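Grilthorpe Room Tidying Set: read me first

Hi! I'm Kieran Whiteley, and I look after this folder. It's a set of clips about tidying up one ordinary room — cloths off the furniture, small stuff back where it lives, that kind of thing. I wrote this page after answering the same questions by email for most of April, so please read it before you write to me (but do write to me!).

What you get

There are 2,002 clips in the main folder and 30 more in one called "extras," which Sandra Lightfoot put together when she was trying out different cloths. The extras have the same layout, but the notes are shorter and a couple of them are just "see previous." Sorry about that one, I keep meaning to fix it.

Each clip has a plain text note with the start state, the end state and whatever the person tidying felt like adding. Fuseini Opoku's notes are the best by far. Mine are mostly complaints about folding.

How we name things

"Cloth" means any loose piece of fabric. We had a long argument about towel versus rag versus duster and I lost, so cloth it is, with a color in front. A two-tone cloth goes by its brighter side. "Mat" is only for something lying on the floor. "Table" means the white one, and "shelf" is the gray unit on the wall side, whichever opening you mean.

"Folded" is generous. If it has been doubled over once, I call it folded, even when it's bunched up again by the time it gets anywhere. "Crumpled" is everything else — Beryl Wainwright would like a third word, and she's probably right.

The room

White walls, a white table with a small picture standing on it, and fabric in need of a home.

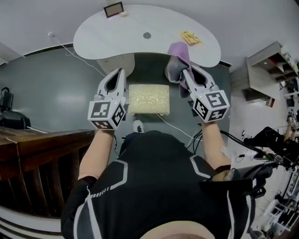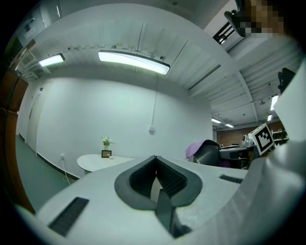
Known problems

Some early notes say "purple" and later ones say "lavender." Same thing, search for both. Clip 40 has two notes, and the longer one is correct.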